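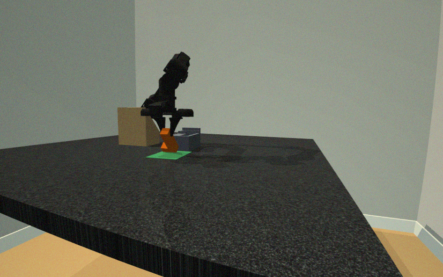 When do members of a city council explain their votes in public?
They explain them mostly when they vote against their own party group, and mostly in the same meeting.

Figure 3. Black robot arm on a dark granite-textured tabletop, computer rendering.

4.2 Explanations of vote in the three councils

In this section we consider the explanations of vote which are recorded in the minutes of Futalen, Ellamia and Degefa. By an explanation of vote we mean a statement made by a member after the result is announced, in which the member gives the grounds for his or her own vote. Statements made in the debate before the vote are excluded, even when their content is the same. This definition follows Kereama, with one change: we also accept written statements, if they were attached to the minutes before the next meeting.

The period under study is 18 months and ends in May. The minutes were taken from the Zukuvitz archive, where the three councils deposit their records in the same format. In Degefa the clerk summarizes the statements, and in the other councils they are given word for word. For this reason we do not compare the length of the statements between the councils, and only the presence of a statement is coded.

The final set contains around 200 explanations. The largest part of them comes from members who left the position of their group. In Futalen such members explained themselves almost always, also on small matters such as parking fees or the naming of a street. In Ellamia the practice is weaker. The rules of Ellamia allow a member only two minutes after the vote, and the chair often asks for the statement in writing. Some of the written statements were probably never delivered, and our set may therefore be too small for this council.

Members who voted with their group also gave explanations, but on a narrow range of subjects. These were the annual budget and the sale of public land. On the budget the typical statement says that the member supports the whole and regrets one part of it. We coded such statements as loyal with reservation, and we return to them in the next section.

Rhys Kereama has argued that explanations are directed to voters and hardly to colleagues. Our material gives partial support to this view. In Futalen, where the meetings are broadcast, members often name the neighborhood they come from. In Degefa, which has no broadcast, the same kind of reference is rare, but it is possible that the clerk left it out of the summary. The question can be decided only with sound recordings, and for Degefa these are not kept after the minutes are approved.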